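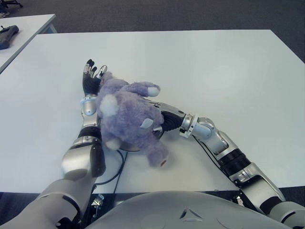

Purple bear on the table, both hands on it.

9 November 2020

Back on the returns side today after the long weekend. Up at half five, bus on time, in by ten to seven. The car park was nearly empty, which it always is now that the early shift has been cut down to four of us.

Trelis had been through 364 items overnight. That was the figure on the sheet by the door. In October we were doing 818 in a full day by hand, with nine people on the benches, so it is not there yet, but it runs while we are asleep and it does not need the heating on. Kyung-hwa Song had written "better" next to the figure in green pen. She is careful with that word so I suppose she meant it.

Spent the first two hours on the soft toys. The routine is that the machine puts one hand by the head and slides the other underneath, turns the toy over, and then a person decides whether it goes back to stock, to cleaning or to the rag bin. I used to do the turning as well. My wrists are better for not doing it. They have not ached at night for a couple of weeks and I have stopped wearing the strap.

The bear was one of the Cloutier ones, the shaggy sort, which are the slowest. The fur hides the seams, so the right hand goes in under the body and you can't see the fingers any more, and you wait. With the old way I would have had my thumb along the back seam in two seconds. I can tell a split seam by feel before I have looked at it. Now I have to go by looking, and by what comes up on the list, and I don't trust either as much. I sent the bear to cleaning. It might have been fine for stock.

I told Kyung-hwa this at break and she said to write it down, so I did, on the back of a delivery note. She wants a list of everything we check by touch. I got to six things and then could not think how to put the seventh. It is something about how the stuffing sits when you press it — if it comes back slowly it has been washed at home, and washed ones go in a different bin. I have never had to say it out loud before.

Hashini Pramanik is leaving at the end of the month. She has got a place at Vorkbridge, doing the stock system, and she starts straight away. She sat next to me for three years and we had the radio between us. The bench she used has gone and there is a white table where it was. She says I should apply too, that they want people who know returns. I said I would look. I have not looked.

Stenent sent their man in after lunch to go over the changes to our hours. From the new year it will be two of us on earlies and two on lates, and the title on the payslip goes from sorter to checker. The rate goes up by 80 pence an hour but the Saturday premium goes, and I worked it out on my phone under the table and for me it is a bit less over the month. I asked whether the premium could be kept for those of us already on it. He wrote that down. He was polite enough.

Afternoon was hard toys and boxed games, all by hand still, with the usual missing dice. I got through more than I expected. It was quiet without the others, and I noticed I was talking to myself about which shelf things went on. Put the radio on at three, not loud.

There is a count on the wall of all the soft toys done since they switched over on our side, and it stood at 983 when I went home. I had passed it all day without reading it.

Rang Mum on the bus. She asked if they were getting rid of me and I said no, the hours are changing. She asked again before she hung up.

Need to do: finish the touch list for Kyung-hwa, ask about the premium in writing, get something for Hashini's card, new laces for the work shoes. Soup for tea and the last of the bread. Bed by ten.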